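Fruit boxes find a home at Okia hall after a bumper February

Anyone who has walked past the old Okia hall lately will have noticed the smell before anything else. It drifts right out to the footpath, a sort of mixture of orange peel and warm apples, and if you follow it up the ramp and in through the side door you will find the neighbourhood fruit swap in full swing, with people chatting over their bags and somebody nearly always looking for the kettle.

The swap has been going for six summers now, and this one has been far and away the busiest. By the end of February the group had passed along 2480 kilograms of backyard fruit, most of it from trees that would otherwise have dropped their crop on the lawn for the birds and the possums. Last year's total was well under half that, and the organisers are still a little stunned by it (and a little sore in the shoulders, too).

Jinfeng Liang, who started the swap with a card table and two buckets of lemons from her place on Nostitz Street, puts it down to the wet spring and to word getting round. "People ring up and say they've only got a few oranges, would we even want them," she said. "Of course we want them! A few oranges from you and a few from next door and all of a sudden there's enough for a family for the week. And half the time they turn up with three bags, so I've learned to have the boot empty."

The big change this season is in how the fruit goes out again. In other years everything was tipped into tubs and people helped themselves, which was friendly enough, but the soft fruit ended up at the bottom and the late arrivals ended up with whatever was left. Now the fruit is spread out on padded covers first, looked over for bruises and splits, and then put into boxes with a bit of everything in each. An old quilt does the job beautifully, as it happens. Round fruit stays more or less where you put it, and anything that gets a knock lands softly.

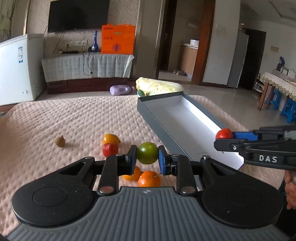 Green, orange and red fruit on a pink quilted cover, with an open box alongside.

There is a bit of an art to the boxes, and opinions on the subject run strong. The general rule is that the firm fruit goes in first and the delicate things go on top, with citrus tucked into the gaps. Anything with a long stem gets it trimmed so that it doesn't poke a hole in its neighbour. Fruit that is marked but still perfectly good goes into a separate tub for the jam makers, who meet in the hall kitchen and got through a frightening amount of sugar last month. Their mixed citrus marmalade sold out before morning tea was over, and there is a waiting list for the next lot, so do put your name down early if you missed out.

Each box is meant to suit a household of two or three, and the packers try to make sure there is something for the lunch box, something for cooking and something a bit out of the ordinary. Nearly 27 households have been picking up regularly, along with the breakfast club at the primary school, where the children are apparently very particular about their apples and will tell you so.

The group has also had help from further afield. The Jääskeläinen family, whose orchard out on the Jondodura road has been supplying the district for as long as most of us can remember, opened up two rows of older trees for picking in the last part of the season. It made for a hot morning's work, but there was a long lunch under the trees afterwards and more than one person went home with cuttings wrapped in wet newspaper. The family has offered to do the same again next year, and Jinfeng is hoping to borrow a trailer this time instead of making four trips in the hatchback.

With the stone fruit finished, attention is turning to autumn. Late apples, pears and quinces are all on the wish list, and so are feijoas, if anybody has a tree that is getting away from them. The swap can send a couple of people round with ladders and a picking pole if you are not keen on climbing, and they will rake up the windfalls while they are there. Please don't wash the fruit before bringing it in, as it keeps much better dry.

Clean, sturdy boxes are wanted too. Long, shallow ones are the favourite, as the fruit can sit in a single layer, but anything that will hold its shape is welcome. Spare quilts and padded bedspreads would also be put to good use, and it doesn't matter a bit if they are faded.

The swap runs from nine in the morning until noon, and there is no charge and no need to bring anything in order to take something home. Boxes, bedding and jars with lids can be left on the hall verandah at any time, or give the hall office a ring on extension 2647 and someone will come and collect them from you.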